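Block Sorters and Packers wanted, Tanwood workshop, part time

Posted September 12, 2026

Dinsa is looking for people with patient hands. We put together block and stick sets for preschools and for grown ups who like to build small things at a kitchen table. The sets are called Flandetti. Orders have picked up a lot since August and the four of us can't keep up any more.

What the job is:

Sorting blocks by color and length. Checking edges and corners. Filling trays, then boxes. Labels. Some sweeping at the end of a shift, everybody does it including Obsa, who runs the place.

Hours: two shifts a week to start, around 5 hours each. More before the holidays if you want them. Mornings or afternoons, we're flexible but once you pick, please stick with it. Schedule goes up on the board by the sink and also by text.

Pay: hourly, paid every other week. Rate depends on experience, Rahel will tell you the number on the phone before you come in so no one wastes a trip. Training hours are paid the same as regular hours.
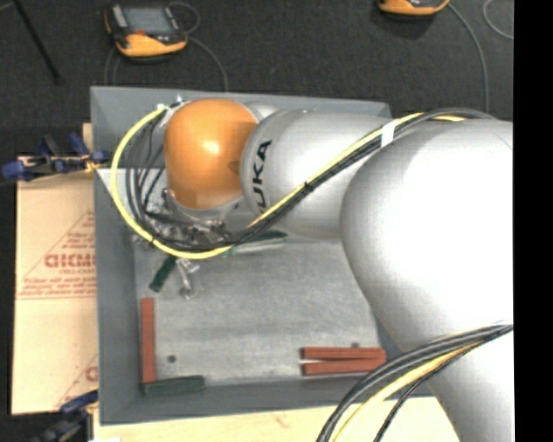
Sorting is most of the work, so read this part even if you skip the rest. Each set has its own list and the list is taped inside the box lid. You work on a tray, one set at a time, and you don't start the next until the first is checked. Reddish-brown blocks and dark green ones are easy enough to tell apart. The small stuff is where people slip. A short green stick like the one lying diagonally in the gray tray is very easy to miss when you're tired, and a little clear plastic piece against a light gray floor is worse. If you're the kind of person who spots that sort of thing without trying, please apply. Speed comes later, we don't time anyone in the first month.

Who we're looking for

Anyone 18 or over who can do close work for a few hours. Standing or sitting, we have both kinds of table. Good color vision matters for this one, sorry, the greens are dark and a couple of the browns are too. You should be able to lift a full box to waist height. No degree, no resume needed. Retired people, students, parents with school hours all welcome. English is fine, Amharic is fine, most of us mix.

Experience in packing, sewing, model making, jewelry, kitchen prep or anything else fiddly is a plus. Tell us about it in a line or two.

What you get: paid break, coffee and tea, one Flandetti set of your choice after the first month, and seconds at cost. Free parking behind the building. Bus 29 stops across the street.

Not a remote job. We get asked every time.

How to apply

Call or text Rahel Eberhard at the workshop, or stop in and ask for Henok Gidey, he's usually at the back tables. Or fill in the paper form at the front door and push it through the slot. Give us your name, a phone number, and which days you can do. Also when you could start. Please write the phone number clearly, we had a couple last time we coudn't read.

We'll ask you to come in for a short try-out, one tray, one list, no pressure. You can bring your own glasses or magnifer if you use one. Try-out is paid too.

Open until filled. If you applied in August and didn't hear back, your form is still in the folder, but text Rahel anyway so she knows you're still interested.

Dinsa, Tanwood building, side entrance, ring twice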